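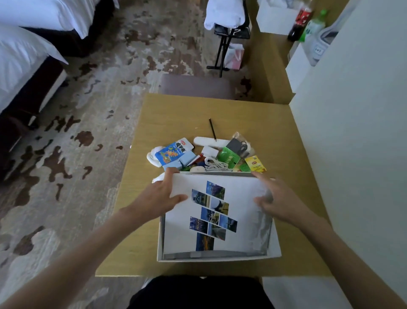
White printed box, light-wood table

Forum index > Shipping and Storage > Cartons and Board

Topic: Scuffing on printed box lids, tissue or film?

rmarin_pack
Posts: 465
Joined in December

We ship small gift sets in white cardboard boxes with photo collages printed on the lid. Lots of sky blue and dark night shots, so there is heavy ink coverage in some areas and bare white in others. Box goes into a plain brown outer with paper fill on all four sides.

Complaint rate for rubbed lids has gone up. The marks are dull patches on the dark areas, mostly near the corners. The board itself is fine, no crushing. Finish is a water-based coating, matte. The supplier is Kandeck and they say the coating weight has not changed.

Two options on the table:

1. Wrap each box in tissue before it goes into the outer.
2. Change to a film laminate on the lid.

Last run was 300 boxes. Has anyone compared these on the same print?

Rodrigo Marín

cifuentes_c
Posts: 80

Film will fix it. Matte coating over a dark solid always burnishes. It is a surface texture problem – the high points get flattened and that reads as a shiny or dull patch depending on the light. Tissue only slows it down.

Check whether your film is scuff resistant grade. Standard matte film marks almost as easily as the coating.

LEsteban

Disagree with going straight to film. You have not found the cause yet. If the marks are near the corners, the lid is moving against something at the corners. Measure the gap between the inner box and the outer. Paper fill on four sides does nothing for the top face. What is touching the lid?

rmarin_pack

Quote from LEsteban: "What is touching the lid?"

The top flaps of the outer, directly. Clearance is 3 mm when the carton is new. It varies once the carton bulges.

LEsteban

There you go. Raw recycled brown board is abrasive. The inner edges of the minor flaps sit close to the corners of your lid, and every vibration on the truck drags them across the print. A flat pad between lid and flaps will do more than either of your options. Single face corrugated, smooth side down.

cifuentes_c

A pad moves too. Now you have a loose sheet rubbing over the whole lid and not only the corners. I have seen that exact result on cosmetics boxes.

LEsteban

Only if you cut it undersized. Cut it to the inside dimensions of the outer, so the outer holds it in place.

V. Ramalho
Moderator

Moved from General Materials. Please keep one problem per thread.

On the question itself: run a rub test before spending money. If you do not have a rub tester, tape a piece of the outer board to a flat weight and pull it across a lid by hand, same number of strokes each time. Do it with bare board, then with tissue between, then with a pad between. It is crude but it ranks the options. Use lids from the same print run. Keep one lid unrubbed for comparison and look at them all under a lamp held low to the side.

Also let the lids sit for a few days after printing. Ink that has not fully cured will rub whatever you put over it.

vmontes

How soon after printing do you pack? We had a similar complaint and every returned lid came from one pallet that had been packed the day it arrived from the printer.

rmarin_pack

Usually within the week. I do not have the print date for each pallet. I will ask Kandeck to put it on the label.

Filtik_user

We used the Filtik interleaf sheets for this. They work but they are slippery and the stack falls over on the bench. Price went up last year as well. Not sure I would buy them again.

cifuentes_c

Interleaf is for stacking lids flat before assembly. Different job.

Filtik_user

It is a sheet of paper. It does not know what job it has.

V. Ramalho
Moderator

Stay on topic please.

rmarin_pack

Test done, 01/08/2020. Same print, all lids past one week from the printer. 80 strokes each, piece of the outer board taped to a steel block.

Bare board: clear dull track on the dark photos. Nothing visible on the white.
Tissue: faint track, only seen under low light. Tissue tore once and had to be replaced, so treat that one with care.
Pad, smooth side down: faint track, same level as tissue as far as I can judge.
Film sample from Latuheru, standard matte: visible track, less than bare board.

Have not tested scuff resistant film. The sample has not arrived.

cifuentes_c

That is what I said about the standard grade. Wait for the other one before you decide.

LEsteban

Tissue and pad are level on the rub, but tissue adds a wrapping step for every box. A pad is dropped in before closing. Time both on your line.

vmontes

Customers like the tissue though. For a gift set I would count that.

LEsteban

Fair point. I pack machine parts.

rmarin_pack

Going with pads on the next run and keeping the tissue for the larger set. I have also asked for an outer with 3 mm more height, to suit the pad thickness. Will report when the returns figures are in. If the scuff resistant film does well, I will open a new thread for it.

brirkorness_mk2

Which flute is the pad? Same question for the outer.

rmarin_pack

E flute for the pad, B for the outer.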